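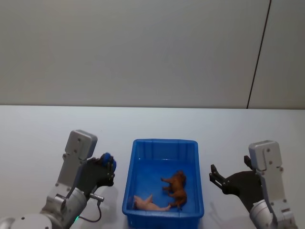

Sorting the farm animals, part 2

The toy animals have been in mixed storage since October, which means every retrieval is a search. This month I moved them to one bin per group. Farm stock goes in blue. Dinosaurs and sea life stay in the old drawer until I find bins with the same footprint.

The horse and the pig went in first. Both are lying on their sides, and I leave them that way. A standing horse sets the minimum bin height, and a shallow layer is easier to search than a deep one. The ribbed walls cost a little interior width, but the flared rim gives a decent grip when the bin comes off the shelf.

I keep the inventory in a text file: species, color, bin. Dalia Hamdy asked why I don't record scale as well. I tried. Two horses from the same maker came out at different ratios, so I dropped the column. The file now has one line per animal and a free text field for damage, mostly chewed ears.

Contrast turned out to matter more than I expected. Brown and pale pink both read clearly against saturated blue. The white sheep would have been lost in the clear tub I used before.
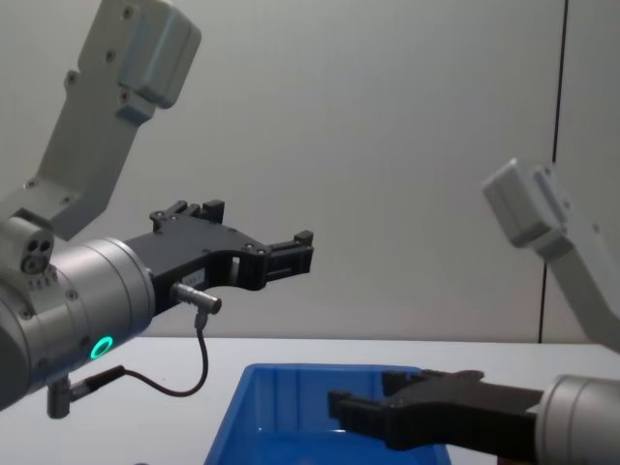 The blue bin on the white table.

Remaining work: labels on the short side of each bin, and a decision on fences. They don't stack with anything. Chutima Phuthong stores hers flat under the barn, but my barn has a fixed floor.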